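Kellusham Craft and Heritage Trust
Progress report to the Estora Fund
Small Collections Program, second reporting period

Purpose of this report

This report describes work carried out under the Small Collections grant since our last submission in March. It covers cataloging, storage, public access and spending, and it sets out two changes to the work plan for which we request the Fund's approval.

Cataloging

The Laskowska bequest remains the main focus of the grant. When the application was written, the Trust understood the bequest to hold jewelry and metalwork only. It also includes workshop ledgers, order books and a large quantity of loose correspondence, much of it in Polish. Staff have now completed basic records for 800 objects. Each record gives the object type, main material where known, measurements, condition and storage location. Maker and date are entered only where there is a mark or a matching ledger entry.

Progress on the ledgers has been slower than planned. The early volumes are written in two hands, and the numbering restarts partway through without explanation. We have therefore held back the link between ledger entries and object records until the numbering has been checked from the beginning. A part-time translator was engaged in the spring and is working through the order books first, as these are the most useful for dating.

Storage and handling

All bracelets, rings and brooches have been moved out of the original drawers, several of which had warped and no longer closed. Smaller items are now kept in individual trays on the upper shelves. Chains and longer pieces are still in temporary housing while we wait for deeper boxes from the supplier, Produra. The delivery date has been moved back twice, and the revised date falls within the next reporting period. 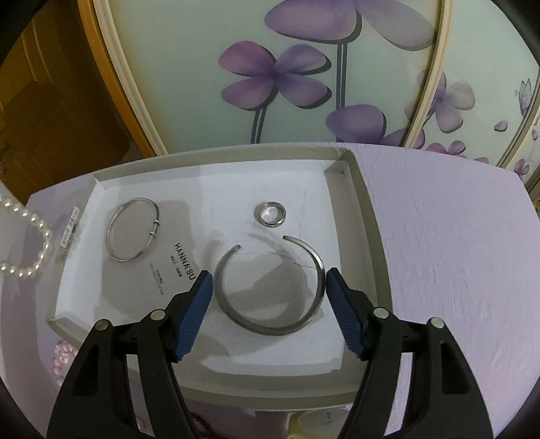 Open cuff bracelet in a shallow cardboard box tray.

The storeroom dehumidifier was replaced in the first month of the period. Humidity readings have stayed within the agreed range since then, apart from one weekend when the power supply to the building was interrupted. No damage was found when the shelves were inspected the following Wednesday.

Public access

The study room opened by appointment in the first half of the period and received 74 visitors. Most were students and local family historians, with a smaller number of working silversmiths. Requests to see the ledgers were more frequent than expected — a point we wish to reflect in the next phase. The online catalog is ready for testing but has not been released, pending a decision on image rights for the correspondence.

Spending

Spending is in line with the approved budget except under equipment, where there is an underspend of roughly $4,000 arising from the delayed boxes. This sum is committed and will be paid on delivery.

Changes requested

The Trust asks the Fund to approve the following:

An extension of the translator's contract to the end of the grant, to be met from the unspent travel line.

Release of the online catalog in 2 stages, with objects first and ledgers and letters to follow.

Neither change affects the total award. Copies of the condition survey and the current budget sheet are attached.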